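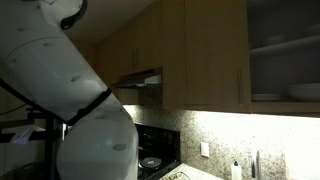 Bradura Writers' Group: Short Fiction

The Level at Temow

The gauge board at Temow lock read 88 at six in the morning, which was four centimetres above the figure in the handover note. The keeper wrote it down and waited for the needle of the pressure gauge to settle before writing that down as well. The ink in the station pen had thickened over the winter. Each number took two strokes.

The lock had one chamber, two pairs of gates and four sluices, of which three worked. The fourth had been chained shut in February after its spindle cracked. A replacement had been ordered from Ozoliņš, the foundry downriver, and Ozoliņš had replied by letter that spindles of that pattern were made on request and that the request had been noted. The letter was filed under S.

At half past seven the level was 89 and there was still no rain. The keeper telephoned the upper weir at Fimov. The line rang for a full minute.

"Fimov."

"Temow. I have eighty-nine and rising. Have you opened anything?"

"Nothing opened. I have ninety-two here, steady since midnight."

"Then where is it coming from?"

"I can only tell you what the board says," said Fimov, and read it out a second time.

The procedure for an unexplained rise was set out on page 12 of the station manual. Step one was to check the board for damage or fouling. Step two was to check the lower gates for obstruction. Step three was to inform the district office, which did not open until nine. The keeper put on boots and a coat and took the long hook down from the wall.

The board was clean. It was an enamel plate bolted to the chamber wall, white with black figures, and the bolts were as tight as they had been at the last inspection. The keeper lay flat on the coping and looked along the surface of the water. A branch had lodged across the mitre of the lower gates, with a quantity of reed packed behind it. It was holding one leaf a hand's width off its seat.

An open gate would lower the level in the chamber. It would not raise it. The keeper considered this for some time, lying on the stone, and then cleared the branch anyway, because it was step two.

It took twenty minutes. The reed came away in mats and went down the channel towards the town. The gate closed under the weight of the water with a sound that could be felt through the coping. By the time the hook was back on its bracket the board read 91.

The previous keeper had kept the log for 495 weeks and had left all of it in the cupboard, in grey volumes with the years inked on the spines. The keeper had never had cause to open them. Now the third volume was taken down, and then the fourth, and the entries for the same part of each year were read in order, with a ruler held under the line.

They were short. Levels, pressures, boats up, boats down. In the fourth volume, on a Wednesday, the level had been entered at 88, 89, 91 and 92 at intervals of an hour and a half, and had then been entered at 84. The remarks column said: No rain. Fimov steady. Cleared lower gate. Sat with it.

The same figures appeared in the fifth volume. The remarks column said: As before. In the sixth it was blank, but the figures were there, and the ink had gone brown.

The keeper went back to the third volume to see whether it had been missed. It had not been missed. The figures there were ordinary.

At nine the district office opened and the keeper did not telephone. A kettle was put on. The chair was carried out to the lockside and set down opposite the board, where the feet of a chair had at some time worn four shallow marks in the brick. The legs fitted them without adjustment.

No boats came. The water stood against the enamel with very little movement. At half past ten it touched 92, the same as Fimov, so that for a few minutes the two boards agreed across nine kilometres of river and a fall of three metres.

The telephone rang inside the station. The keeper let it ring.

When it stopped, the surface had begun to drop, leaving a dark band on the wall. It passed 90 and then 88. The keeper watched it down to 84, went in, and uncapped the pen. The level and the pressure were entered first. Under remarks the keeper wrote No rain, then Fimov steady, and held the nib over the paper while the telephone started again.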